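Notebook, February, bench 9

Started 8:40, finished after 5. Damp outside and the shop never got properly warm, so take the adhesive numbers with that in mind.

The job today was the Driluvex thread question again. Short version for anyone who only reads the top: I still don't believe the brochure. The long version follows.

Driluvex is the coated polyester Gukstead has been selling us for the outdoor cushion line. The claim is that the coating swells a little in the needle hole and seals it, so no seam tape. Uthai Ratanaporn came back from the Grelell visit convinced. I asked what he'd seen and he'd seen a sample with water beading on it. Water beads on anything with a fresh finish. My old rain jacket beaded beautifully for a month and then I might as well have worn a towel.

So, a proper comparison. Same cloth for both sets, the Bandara canvas, off the same roll, cut across the full width so that one batch didn't get all the selvage side. Same needle, a new one for each set. Lockstitch, same stitch length, tension reset with the plain thread and then checked again with the Driluvex, which runs stiffer and wants the top tension backed off slightly. I wrote the dial position on the tape on the machine head. Please don't peel it off.

Column test on the rig: seam clamped face up over the ring, water added to 80 mm, then wait and watch the blotter underneath. I count a fail when the blotter shows a spot I can see without tilting it to the light. Asanka Thambiah thinks that's too loose a standard and she may be right, but it's the one we used last fall and I'd like at least one thing in this book to be comparable with another.

Plain thread, no tape: first spot at 334 seconds. Driluvex, no tape: first spot at 690 seconds. So yes, it's better. It took twice as long to leak. It still leaked, and a cushion left out overnight in the rain has a good deal longer than 690 seconds to sit there. "Self-sealing" is a funny word for that. "Slower" would be fair.
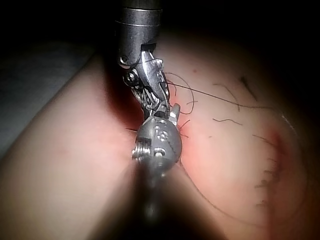 Then the part I'd been wanting to do, flexing. A seam that gets tested flat and left alone tells me very little about a seat somebody drops onto every afternoon. I folded the second pair of strips back and forth along the stitch line by hand, which is a poor method, and my thumbs agree. We need the little crank fixture back from the other room. After flexing, the Driluvex strip spotted much sooner than its unflexed twin. I missed the exact moment because the phone rang, so no figure for that one. I'm not going to make one up from memory. Repeat it.

Possible explanations, none of them tested:
The coating cracks when it bends and opens a path down the thread.
The needle holes stretch in the canvas and the thread has nothing to do with it.
I handled the strip too roughly and we're measuring me.

The second is the one I'd bet on. If so, the plain thread should get worse by a similar amount, and I didn't flex a plain strip before I ran out of cut cloth. Stupid order to do things in. Should have cut double.

Asanka looked over the strips after lunch and pointed out that my backtacks at the seam ends are inside the ring on two of them. Extra holes in the wet area. She's right, and it affects one strip of each kind, so I don't think it changes the ranking, but I've marked both with a red corner and they shouldn't go into any summary.

Uthai's argument is that customers leave their cushions out in a drizzle for ten minutes and then run out and grab them. Maybe. He has no numbers for that and neither do I. What I don't want is a hang tag that says waterproof because a thread supplier wrote it in bold.

Also tried rubbing beeswax into the back of a plain seam, for no reason except that there was a block in the drawer. Made a mess of the clamp. Cleaned it with mineral spirits. Never got it on the rig.

To do:
Cut more Bandara, double what seems sensible.
Flex plain and coated, same number of folds, somebody else's hands.
One taped seam as a control, which we should have had from the start.
Ask Gukstead what "swells" means and whether they have a test sheet or just the brochure.
Blotter paper is low.

Strips are in the flat box under the bench, labeled on the back in pencil. Rig is drained. The O-ring on the left clamp has a nick in it and I turned it so that the nick faces out, but that's not a repair.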